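The fault came in at the start of the second shift. Station four at the Trodton laundry had stopped with both arms out over the marble, and the screen said GRIP HOLD, LEFT.

I had worked for Flulico for six years by then, most of it driving between sites with a laptop and a bag of fuses. The log showed 3,244 cycles since the last service. I read back through it standing up. At cycle 1,246 the left arm had closed on a cloth and not let go for nine seconds. The controller wrote it down as a warning and carried on. It had written down the same warning 200 times since then, and the holds kept getting longer.
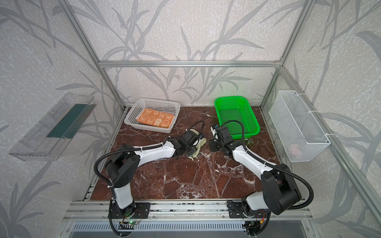 Station four, left gripper closed on the cloth.

The night operator had gone home with a bandaged hand. She had reached in to pull the cloth free. The jaws opened, the way they were supposed to, and then they closed again on two of her fingers. She hit the stop with her elbow. Her report was four lines long and she had spelled everything correctly.

I locked out the power and tagged it. Then I called Ornora, who made the controller, and was put on hold. The man who picked up asked if the door switch had been bypassed. I said I would look.

It had been. A short piece of wire joined the two terminals, neatly stripped at both ends. I knew the wire. I had put it there in September, on a day when the switch kept tripping and the supervisor wanted the line back by noon. I had written "replace switch" on a work order and the work order had gone to the office in Rivadeneira. I never asked about it again.

"Are you there?" the man said.

"It's bypassed," I said.

He asked who had done it. I could hear him typing – slowly, with two fingers.

I looked at the orange towel in the white basket, folded, with its rows of rabbits. The green basket was for the next one.

"I did," I said, and I spelled my name for him.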